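Cell notes: the kitchen station

Quick one this time, I'm writing it between jobs and the coffee is gone. The Mernside kitchen cell is back in daily use after the hand swap and people keep asking what was done to it and what they have to do before they start it. So, all in one place.

What's in the cell: two arms, two five-finger hands, head camera, a wrist camera at each hand. White counter, double sink, dish drawer. Same as before. New are the finger pads on both hands, the cable run on the right arm, and the start-up check, which is longer then it was. Sorry.

Pads first. The old ones had gone shiny at the tips and plates were rotating in the grip. You set a plate at one angle and it arrived at another. We tried tightening the grip in software, which got us a warm hand and the same problem. New pads came from Thiele, 2 sets, one fitted and one in the drawer under the bench. Please leave the second set where it is.

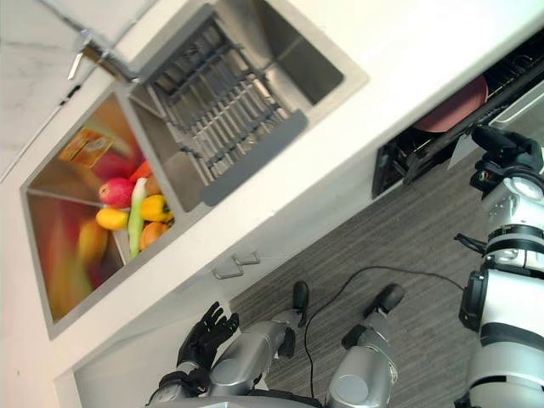
Cables next. Everything that leaves the arms goes down to the floor and then back under the counter to the controller. Before you start, walk the run with your eyes. Looking for: a loop that could catch a joint, anything pulled tight at full reach, anything lying under a wheel. Office chairs are the main offender. If you have to move a cable, stop the arms first, with the button, on the real panel. Pausing the program doesn't count.

Right arm elbow gets an extra look. The old tie let the cable slide down until it was sitting against the joint, and that is how we lost the encoder signal in the spring. There's slack in it now on purpose. Don't tidy it up. It looks untidy because the elbow needs it that way when it folds.

Start-up check, in order:

Stop button, press and release, both arms drop to hold.
Fingers open, fingers closed, one hand at a time. Listen.
Thumb across and back. The thumb is the one that sticks.
Wrist cameras, wipe the lens, confirm left is left. They were swapped for most of a morning once.
Both arms to the counter pose, then dish drawer all the way out, by hand.
One plate, one cup, one paper towel roll. Slow speed.

The roll is in there for a reason people forget. It's soft, so it shows you a grip that is set too hard long before a plate does. If it comes back with finger dents, the force is over the limit and you run the Koker calibration again. Takes 5 minutes with the hand open and nothing in it. 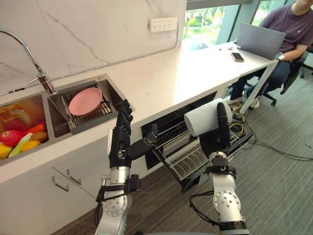
Mernside, 22 September 2022

Numbers from the first stretch on the new pads, as promised. 300 pick-and-place cycles, plates and cups, drawer to rack and back. 4 drops. All cups, all on the left hand, and all from the same approach angle, so that's a planner thing and the pads are off the hook for now. Before the swap I stopped writing drops down becuase the sheet was full.

Wear check is weekly from here on. Arms stopped, hand at eye level, good light. You want the bumps on the pad still standing up all over the tip. If there is a smooth patch, or an edge starting to lift, write it in the log with the finger and the hand, and tell whoever has the next shift. Don't glue it. Somebody glued one in the old set and we had to cut it off with a blade and then the fingertip was scratched as well.
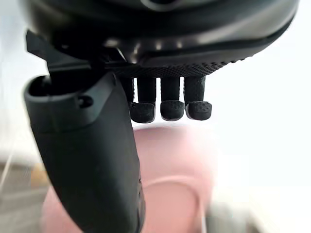

Cleaning: damp cloth, plain water, let it dry. No kitchen spray, it leaves a film and you are back to sliding plates. Do the palm strip too, crumbs and lint end up in the texture. Screws at the thumb joint get a check with the small driver, snug only. They go into soft metal and there is no second chance on the thread.

About the dish rack. It rolls out over the sink and it does shift a little every time a cup gets set down on it. Not much, but the arms don't know that. Push it back to its mark at the start of each run and again after any drop. If cups start landing crooked, look at the rack before you go and open the Culeo settings — half the tickets I got last month were the rack.
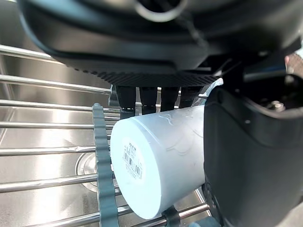 Cups go in on their side for now. Upright placing is turned off until the left hand approach is sorted. I know it's slower. If you need it back on for a demo, ask me first, and then turn it off again after.

Still open: a longer strain relief for the left arm, a spare wrist camera, a proper lid for the stop button so sleeves don't catch it. The strain relief is ordered. The camera probably December. The lid I'm going to print myself if I get a free afternoon.

Log sheet is on the clipboard by the controller, new pages are behind the old ones. Write the time in please, not just "morning".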